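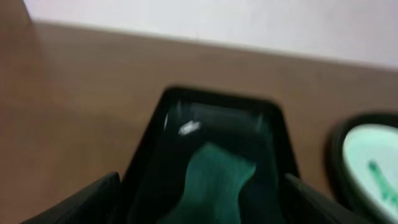

Nhyira Baidoo lleva desde mayo enseñando a un brazo robótico a recoger una mesa. La tarea tiene poco misterio para una persona: coger un recipiente, llevarlo a otro sitio, soltarlo sin golpear lo que haya al lado. En su grupo, dentro del proyecto Mundwood, la han repetido 1.420 veces con un operador humano al mando y varios centenares más con el sistema funcionando solo. Hablamos con ella en el laboratorio, con el brazo parado y el ordenador encendido, sobre un resultado que acaban de dar por cerrado y que contradice en parte lo que esperaban.

La pregunta de partida era qué hacer con las imágenes malas. Cuando la cámara va montada en la muñeca del robot, cada movimiento rápido deja fotogramas movidos, con los bordes corridos y los objetos estirados. La práctica habitual en el grupo era quitarlos antes de entrenar. «Lo hacíamos por costumbre», dice Baidoo. «Había un filtro de nitidez que alguien escribió hace tiempo, se pasaba por toda la colección y lo que no llegaba al umbral se iba fuera. Yo lo usé meses sin preguntarme qué estaba tirando.»

Lo que tiraba, cuando se puso a mirarlo, era el 23 por ciento de los fotogramas. Y no estaban repartidos por igual. «Se concentraban en los tramos en los que la pinza se acerca al objeto y en los que se aleja de él. Es decir, el filtro nos limpiaba muy bien los momentos en los que el brazo no hace nada, y nos dejaba agujeros donde hay que tomar las decisiones.»

El experimento que diseñaron después es sencillo de contar. Entrenaron dos versiones del mismo modelo de control, con la misma arquitectura y las mismas demostraciones. Una vio solo los fotogramas que pasaban el filtro. La otra los vio todos, también aquellos en los que un plato con el borde negro es poco más que un arco oscuro a la derecha y un recipiente brillante entre los dedos no tiene un contorno claro. Luego pusieron a las dos a trabajar en la misma mesa, alternándolas, sin que la persona que anotaba los resultados supiera cuál estaba en marcha.

La versión entrenada con todo falló menos. Baidoo prefiere no dar un porcentaje suelto antes de publicar el informe, pero sí describe en qué consistía la diferencia. «La versión filtrada se paraba. Llegaba cerca del objeto, la imagen se emborronaba por su propio movimiento y el modelo no reconocía nada de lo que estaba viendo, porque no lo había visto nunca. Frenaba, la imagen se aclaraba, volvía a avanzar. A veces salía bien y a veces se quedaba en ese bucle hasta que se agotaba el tiempo. La otra cerraba la pinza y seguía.»

Los objetos negros y brillantes merecen un apartado propio en el informe. Contra una mesa marrón de madera se distinguen bien, pero tienen dos problemas. El primero es el reflejo: una mancha blanca pequeña que cambia de sitio según se mueve el brazo y que el modelo puede tomar por una parte fija del objeto. El segundo es que los dedos de la pinza también son negros. «En la imagen de la muñeca los dedos están siempre ahí abajo, a los dos lados. Si el recipiente es del mismo color y además está movido, decidir dónde acaba uno y empieza otro es difícil hasta para quien etiqueta. Tuvimos discusiones largas sobre eso.»

Para resolverlas hicieron algo que no estaba en el plan. Seleccionaron 3.218 fotogramas de la fase de agarre y pidieron a los anotadores que marcaran una de tres cosas: objeto agarrado, objeto a punto de agarrarse o no se puede saber. La tercera opción no existía en la primera ronda. «Sin ella, la gente elegía. Y elegía con mucha seguridad, que es lo preocupante. Cuando la añadimos, una parte importante de las etiquetas se pasó a "no se puede saber", y creo que eran las correctas. Una imagen suelta con el objeto entre los dos dedos no te dice si hay contacto.»

La solución que adoptaron fue darle al modelo varios fotogramas seguidos, además de la apertura de la pinza que devuelve el propio motor. Con esa combinación, explica, el borrón deja de ser solo ruido: la dirección en la que se estiran los bordes contiene información sobre la velocidad. No tiene pruebas de que el modelo la use de verdad. Hicieron un ensayo pequeño, de 40 repeticiones, con desenfoque artificial en una dirección equivocada, y el comportamiento empeoró. «Es compatible con la idea, pero 40 repeticiones son pocas. En el texto lo hemos puesto como observación y ahí se queda.»

Le pregunto si no habría sido más fácil mover el brazo más despacio. Se encoge de hombros. «Sí, y lo probamos. Las imágenes salen preciosas. Pero entonces los operadores se aburren, corrigen de más y las demostraciones son peores. Además, una máquina que tarda tanto en retirar un plato no le interesa a nadie fuera de aquí.» También descartaron cambiar la iluminación. Más luz permite acortar la exposición, pero multiplica los reflejos en los recipientes brillantes, y no querían que el resultado dependiera de unas lámparas concretas.

Hay límites que ella misma enumera sin que se le pidan. Toda la colección se grabó con el mismo tipo de cámara. El fondo cambia poco: mesa, pared clara, unos cuantos recipientes y algunas cosas de color verde que ponían dentro o cerca para que hubiera contraste. No han probado con vidrio transparente. Tampoco saben qué pasa con colecciones mucho más grandes, donde quizá sobren ejemplos de cada fase y el filtro haga menos daño. «Lo que puedo decir es que, con el tamaño que tenemos nosotros, filtrar por nitidez nos perjudicaba. Si otro grupo lo mide y le sale lo contrario, me gustaría ver sus datos.»

El filtro no ha desaparecido del todo. Lo siguen pasando, pero ahora solo escribe un número junto a cada fotograma y no borra nada. Sirve para ordenar la colección y para encontrar fallos de otro tipo —una lente sucia, un cable que vibra— que antes se perdían entre los descartes. Baidoo encontró así una tarde entera de grabaciones con la cámara ligeramente girada en su soporte. Esas sí las retiró.

El siguiente paso es repetir la comparación con dos brazos a la vez. Todavía no han decidido si las dos cámaras de muñeca entrarán en el modelo juntas o por separado, y las primeras demostraciones están sin etiquetar.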